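Küchenbuch Projekt Jellow, 17. Juli 2020

Tischtag! Ich hatte mir vorgenommen, endlich den runden roten Tisch freizuräumen, bevor wir dort die Musterkarten von Onyshchenko auslegen (die liegen seit Wochen im Flur und wellen sich schon). Wer den Tisch kennt, weiß, wie das läuft: Man stellt abends kurz etwas ab, am nächsten Tag liegt eine Tüte drauf, dann noch eine, und irgendwann traut sich keiner mehr an die unterste Schicht. Mein Kaffee stand jedenfalls die ganze Woche auf der Fensterbank.

Angefangen habe ich mit dem, was vorne liegt, also Küchenpapier, Schwamm und der ganze Plastikkram dahinter. Das zerknüllte Papier ist das mit der geprägten Struktur, von dem wir noch 17 Rollen im Keller haben, Brisa hat damals großzügig bestellt. Mit der gesprenkelten Platte bin ich übrigens immer noch nicht im Reinen. Sie sieht hübsch aus, aber Krümel erkennt man darauf erst, wenn man mit der Hand drüberfährt, und beim Wischen muss man deshalb zweimal ran.

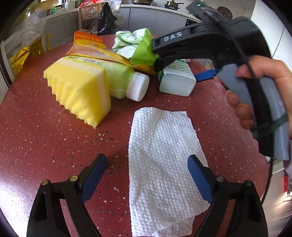

Was wohin kommt

Die Regel vom letzten Aufräumen gilt noch, ich schreibe sie trotzdem noch mal auf, weil das alte Blatt weg ist. Leere Folien und benutztes Papier in den runden Eimer am Kühlschrank. Flaschen erst schütteln! Ist noch was drin, kommt sie ins Fach unter der Spüle, und zwar stehend, Deckel fest zu. Kartons werden flach gemacht und gehen runter zum Altpapier. Tüten, die noch ganz sind, falte ich und stecke sie ins Regal, zerrissene wandern gleich in den Müll.

Beim Schwamm habe ich eine Weile überlegt. Die dicken gelben mit der weißen Seite sind zum Spülen prima, aber wenn so einer einmal mit Entkalker in Berührung war, will ich ihn an keiner Tasse mehr sehen. Also weg damit, im Zweifel immer weg. Ein neuer kostet fast nichts, und die Diskussion darüber hatten wir im Frühjahr schon ausführlich genug.

Dann die Flaschen. Auf dem Tisch lag auch der Waschmaschinenreiniger, der weiße mit dem knallgrünen Schraubdeckel. Auf dem Etikett steht 洗衣机清洗除垢液, also Reinigungs- und Entkalkungsmittel für die Waschmaschine. Der gehört überhaupt nicht in die Küche! Ich nehme an, jemand wollte ihn in den Waschraum tragen und hat unterwegs das Telefon klingeln hören. Ich habe mit Edding auf den neuen Korb im Waschraum »Reiniger« geschrieben, damit das Zeug eine feste Adresse hat. Die Packung in Orange und Gelb und die hellgrüne Tüte mit der roten Schrift kommen danach dran, ebenso der weiße Karton mit den blauen Flächen.

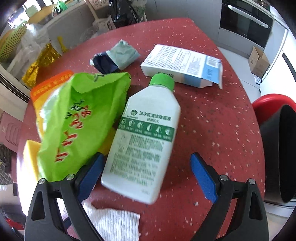 Kann man den Waschmaschinenreiniger auch für den Wasserkocher nehmen?
Für den Wasserkocher bitte nur Zitronensäure, zwei Löffel auf eine Füllung, danach gründlich ausspülen. Das Mittel für die Maschine bleibt bei der Maschine.

Weiter im Text. Mit Brisa Cuautle habe ich mittags wegen des Kartonstapels telefoniert, sie braucht für den Versand an Codel noch acht kleine Schachteln und nimmt ausdrücklich auch gebrauchte, solange die Laschen heil sind. Also vor dem Flachmachen kurz schauen und die guten beiseitelegen. Bestellnummer für die nächsten Eimerbeutel ist die 411 im Katalog von Dunlow, die gibt es nur im großen Gebinde, und ich habe beim letzten Mal über eine Stunde danach gesucht, deshalb steht sie jetzt hier.

Folien von Knabberzeug machen mich ein bisschen wahnsinnig, das muss ich zugeben. Man knüllt sie zusammen, lässt los, und sie gehen wieder auf wie ein Schirm. Am besten drückt man sie erst über der Öffnung los und legt etwas Schweres nach, feuchtes Küchenpapier zum Beispiel. Innen silbern heißt bei uns Restmüll, so haben wir es vereinbart.

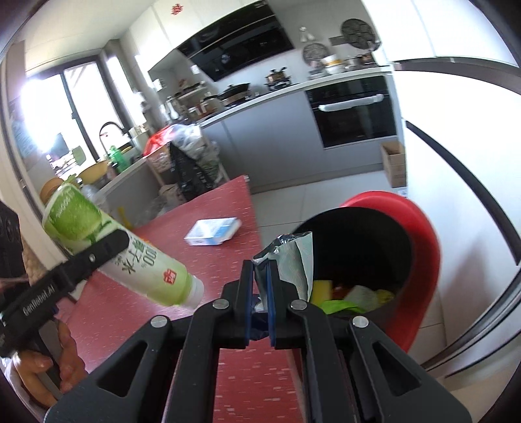

Verpackung über dem Eimer mit dem roten Rand, unten drin schon Schwamm und Papier.

Noch offen: Arbeitsplatte unter dem Fenster abwischen, das Regal in der Mitte durchsehen (die Tüten dort sind mir ein Rätsel, bitte Bescheid geben, wem was gehört) und den Karton beim Backofen wegstellen, bevor jemand die Ofenklappe dagegenknallt. Für den Tisch hätte ich gern ein Wachstuch, Brisa ist dagegen, wir reden im Oktober noch mal drüber. Musterkarten lege ich morgen früh aus, bitte bis dahin keine Tassen abstellen!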